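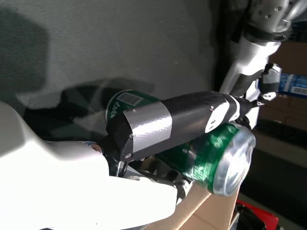
Filed under: Handling & End-of-Line
3 min read

Subject: Re: Wrist mounts and the second-quarter equipment request

Ettore Villa wrote on March 15, 2025:

> The request for the Stilville cell is due at the end of the month and I still have one line I can't price. The current wrist housing is held with black tape and a band of silver duct tape. It does the job for cans and small boxed goods, but I can't put tape on a capital request. Do we buy the Marras mount, have Jillach machine one, or leave it alone and spend the money on fingers? I have 2,134 dollars left under the tooling heading and would like to keep some of it.

Ettore,

Split the line in two. The mount and the fingers wear at different rates and should not share a budget code.

Mount: Jillach quoted us 1,000 dollars for a one-off in aluminum, drawing included. The Marras part is cheaper but assumes their own bolt pattern, so you would also pay for an adapter plate and lose reach. Ask Jillach to show the cable path on the drawing. At present the black cables run between the mount and the gripper body, and any new bracket has to leave that space open. I would also specify screws that can be reached with the gripper still attached. Taking the hand off to tighten one screw costs more in shop time than the screw ever will.

Fingers: don't buy a new gripper this year. The white molded ones will hold a drinks can across the body, and cans are most of your volume. Rida sells replacement finger sets at 64 dollars each. Order seven and charge them to consumables – they don't belong on a capital form. That comes to 448 dollars, so with the mount you are at 1,448 and have 686 left before freight.

Two items I would add to the plan even if they get cut:

Barcode position. If the cell is going to scan, the code has to face the reader after the pick. On a can the code is printed on the side, and a finger can cover it. Either plan for a turn at the scan station or price a second reader. The second reader will not fit in what you have left.

Lighting. Bare aluminum lids and white plastic both blow out in direct sun. A blind on the window is a facilities cost, so send it to them separately and early.

Keep the tape on until the new mount has run a full shift. Does Stilville still want the quote in their own template, or will a PDF from Jillach do?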